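Spent most of Monday rewriting the handling rules for hand-held gripper recordings at Rimville. The old version was 14 pages and operators read the first two. The new one is four. Posting the parts that changed, with the reasoning where there is any worth giving.

Scope first. These rules cover two-handed tidying tasks recorded in homes with hand-held grippers: objects spread on a soft surface, one open container, operator working alone. They do not cover kitchens, liquids, or anything with a blade. Those have their own sheets.

Rule 1. Pads are inspected before the first episode of the day and again after any break. Look for cuts, lifted edges, glaze. A glazed pad still holds a wide object and drops a narrow one, so a quick squeeze on something large proves very little.

Rule 2. Fine dust on the linkages is acceptable. Dust on the pads is not. Wipe pads with a dry cloth. We had an operator using furniture polish in October and lost 65 episodes to slip.

Rule 3. Pivot screws are checked for play by hand. If the fingers move sideways when closed on nothing, the unit goes back to the bench. Operators do not carry a screwdriver. This was argued over and I am not reopening it.

Rule 4. Closing speed. The old text said "close smoothly," and no two reviewers scored it the same way. The new text says: approach, stop, close, stop, lift. Both stops have to be visible in the recording. They can be short. 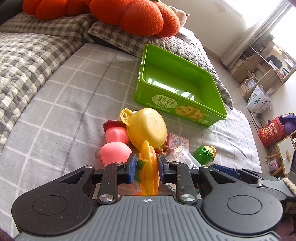

Rule 5 covers thin parts, and it accounts for most of the review comments I get. A thin part is anything much narrower between the pads than it is tall. Grip it across the thin direction, with both pads in contact before lifting. The orange-and-yellow toy piece standing upright between the blue pads is the posture I want: pointed end up, leaf detail toward one pad, rounded edge toward the other. Held like that, a reviewer can tell which way up it is. Held flat against one pad, the same part becomes a stripe of color and the orientation label is a guess.

Rule 5a. If a thin part rotates in the grip during the lift, continue the episode and mark it. Do not put it down and try again without marking. Unmarked second attempts were the largest single source of bad labels in the last batch, 79 of them.

Rule 6. The container stays where it was at the start of the episode. If it gets bumped, leave it. A bed is a soft surface and things on it shift when weight moves. Correcting the container by hand halfway through puts an event in the record that the task description does not contain.

Rule 7. The container is empty at the start unless the task sheet says otherwise. Printed packaging is fine. A reused cookie box is as good as a purpose-made bin, provided the opening faces up and nothing is stuck to the inside.

Rule 8. Second gripper. When it is idle it stays open, low, and clear of the object being lifted. Idle does not mean out of view. Some operators were hiding the second unit behind their back between picks, and the jump in position when it came back caused trouble in tracking.

Rule 9. Clutter. Do not clean the room. The old rules asked for a "neutral background" and we got a set of bare beds that resembled no bedroom I have been in. Cushions, desk, curtains, whatever is on the floor: all of it stays. Remove only documents with personal details and screens that are switched on.

Rule 10. Windows. Bright windows are allowed if the held object is still clearly lit. Do not close the curtains partway through a session. Pick a state and keep it until the session ends.

Rule 11. Object mix. At least one transparent item, one item with a handle, and one soft or irregular item per layout. Transparent items are underrepresented by a wide margin. In the last count, 841 layouts had been logged and 201 had one.

Iestyn Parri asked whether a transparent item on its side meets rule 11. Yes. Upright, on its side, upside down, all of them count. It does not count if it is completely covered by something else.

Rule 12. Stop conditions. Pinched skin, a cable caught on furniture, a child or pet entering the work area. Stop, set both units down, end the recording. A partial episode is kept and tagged. There is no penalty for stopping and I would like site leads to quit implying there is one.

On review. Each episode gets one reviewer, and every tenth gets two. Where the two disagree on a grip label, the stricter label stands. The Julley team averages theirs. I do not know what the average of "secure" and "slipping" is.

On tooling. Vinden wants a checklist in the app before each recording. I have agreed to three items: pads, play, container. Past that, people tap through without reading, and then we have a signed record of checks that were never done.

Open items: wording for nested objects (a piece inside a pot, say), and whether rule 4 should carry a minimum time for the stops. Araya has a draft on the first. I have no draft on the second and would take suggestions.

The rules take effect in December. Existing episodes will not be rescored. If you run a site and still have the 14-page version pinned to a wall, please take it down.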